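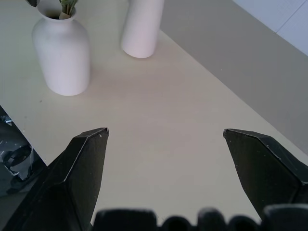
Zamia Study Group on Shared Interiors, Binis Institute of Building Use
Correspondence: Office of Publications, Binis

We use cookies to improve your reading experience. By continuing to use this site you accept our cookie policy. Accept | Manage settings

3. Surface Finish and Reader Comfort

Figure 3. Cream-white tabletop, slightly glossy, with gray floor beyond the straight table edge.

Complaints about reading rooms are usually recorded as complaints about lighting. In the survey carried out at the Prunska branch libraries, which returned 2916 usable forms, the word "glare" appeared most often in the comments on lamps and ceiling fixtures. When the same rooms were visited, however, the fixtures were often found to be within the limits set by the building authority. The present section considers the part played by the tables themselves.

A pale tabletop sends back much of the light that falls on it. In a room with small windows this can be of real use, as it brightens the underside of shelves and the faces of people seated across from one another. A reader working from a printed page on a pale surface also has less contrast between the page and its surroundings, and earlier work at the Shimada reading rooms linked this condition to longer periods of reading without a break. The benefit was weaker among readers using screens.

The degree of gloss must be treated separately from color. Two tables of the same cream shade may perform very differently if one has a dull finish and the other a slight shine. Under diffuse light the difference is hard to notice. Under a lamp placed directly ahead of the reader, the shinier table produces a bright patch that moves as the reader moves, and the usual response is to shift the book or turn the chair. Staff at Prunska reported that chairs were regularly found at an angle to the table at closing time, mainly in the rows nearest the lamps.

Illumination at table height was set at some 400 lux for all sessions, and window blinds were kept lowered during measurement. Readers were asked to rate comfort on arrival and again before leaving. They were not told that the finish of the tables was under study. Ratings given on Monday mornings were treated as a separate group, as the rooms had been closed the day before and were cooler than usual.

The floor also deserves attention. A boundary between a light table and a darker floor, such as that in Figure 3, helps people with reduced vision to find the edge of the table when sitting down or setting down a bag. Several respondents who described themselves as having low vision raised this point without being asked. Where the floor and table were close in tone, the same respondents reported placing items too near the edge. Muted gray flooring was generally rated as acceptable, though some readers found it dull.

The results do not support a single recommended finish for every room. They do suggest that gloss should be stated in purchase documents alongside color, and that samples should be viewed under the lamps that will be used with them. The effect of wear on older tables is taken up in the next section.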